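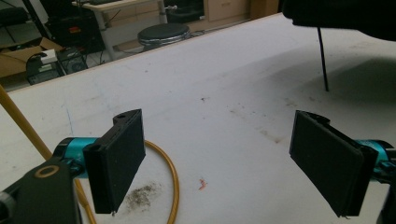

Dewanti Ismail wrote in to say that we had the clap in the wrong place in the second line of Uvura, that it falls on the "v" and then again after the rest, and that any eight-year-old could have told us so. She was right, and the file is fixed. She also sent two verses we had never heard before, and one of them is now my favorite thing in the whole collection.

So, welcome to Allau! It's a collection of clapping rhymes, jump rope rhymes and counting-out rhymes, written down with their beats and (when we can get them) their moves. If you grew up with one that isn't in here, please read the part on sending things in, then send it in.

What's in it

The current release has 400 rhymes. A rhyme counts as one entry however many ways people say it, and the different ways are kept underneath as variants. Some have a single variant and a shrug for notes. Others go on and on. Uvura has more than any other, partly because it's so good and partly because the middle section is meant to be made up on the spot, so every school has its own.

Taken together there are some 2,000 variants, from 36 towns and villages. Plastotberg and Hemmin are far ahead of everywhere else. That doesn't mean more rhymes are said there. It means Emilian Cozma grew up in one and I live in the other, and we both ask everyone we meet.

Files

rhymes.csv has one row per rhyme: an ID, the name most people use for it, the type (clap, rope, count, or other) and a short note.

variants.csv has one row per variant: the rhyme ID, the place, the decade it was learned (left blank if the person didn't want to guess), the words, and the beat line.

moves.txt is the messy one. Moves are written in plain sentences, the way they were told to us. We tried a system with symbols for a while and it was lovely to look at and no one could read it, me included.

places.csv ties the place names to the spellings people really use. Hemmin turns up in our letters with one m, two m's and once with three.

How to read the beat line

Each beat is a dot and each clap is an x. A rest is an underscore. Two marks with no space between them share one beat. The opening of Uvura looks like this:

x . x . xx . _ x

Say it out loud while you tap the table and you'll have it in a minute. Cross claps and partner claps both come out as x here, so look in moves.txt if the difference matters to you. For rope rhymes, the x is the jump. For counting-out rhymes, it's the finger landing on somebody.

Long drawn-out syllables are a weak spot. Rawiri Paewai suggested a tilde, and we've used it for everything entered since March, but the older rows still have the vowel just written three or four times. Both are fine to parse if you treat a run of the same vowel as one sound. Watch out for "oo" in the Plastotberg rows, where it's often simply how the word is spelled.

Where the rhymes come from

Nearly all of them came from grown-ups remembering. We asked at bus stops, weddings, a hairdresser's, and during one very long ferry delay that gave us the entire "Seven Pears" family. Memory does funny things to a rhyme. Verses swap over, rude words get politer, and people tend to remember the version they won with. We write down what we're told and don't patch it up.

A smaller part came from kids, always with a parent there who said yes. Those rows carry the place and the decade and nothing more. There are no names of contributors in the data, grown-up or child, and there won't be.

There is no audio in this release. We know, we want it too! Ji-hoon Chae is working through the question of what we can share and what we can't, and it's slow going.

Things to know before you use it

The words are as people say them, which includes some name-calling and a few verses about teachers that are plain mean. Rows like that have a y in the "rough" column. Please check that column before you print anything for a classroom.

Blank beat lines mean we don't know. They don't mean the rhyme has no rhythm. The last 50 IDs are nearly all like this, as they came from letters, and people don't write claps in letters.

Decades are guesses. I wouldn't build a timeline on them. Anca Lazăr did build one, for the spread of the "salt, soap" ending, and put a wide gray band around every date, and that seems to me like the right way to go about it.

Type is sometimes a coin toss. Plenty of rhymes get clapped in one yard and jumped in the next. We went with whatever the first person told us, and the other uses are in the note.

Sending things in

Anything helps: a full rhyme, half a rhyme, one line you can't get out of your head. Tell us where you learned it and, if you can, when. If you remember the claps, write them any way you like and we'll turn them into a beat line and send it back for you to check. Corrections are just as welcome as new rhymes. I usually answer on Saturday mornings.

Please don't send rhymes copied from books. There are good printed collections already and we'd like this one to stay with what people carry in their heads.

Using it

You're free to copy, change and share everything here, for any purpose, as long as you say it came from Allau and mention the release you used. If you teach one of these to somebody, I'd love to hear which one, and what they changed.

Known problems in this release

"Button Lady" and "Button Baby" are probably the same rhyme. Not merged yet.

The Hemmin variants of "Who Took the Ladle" are missing their last line in variants.csv. They're complete in moves.txt.

A comma inside the words will break very simple CSV readers. Use one that understands quotes.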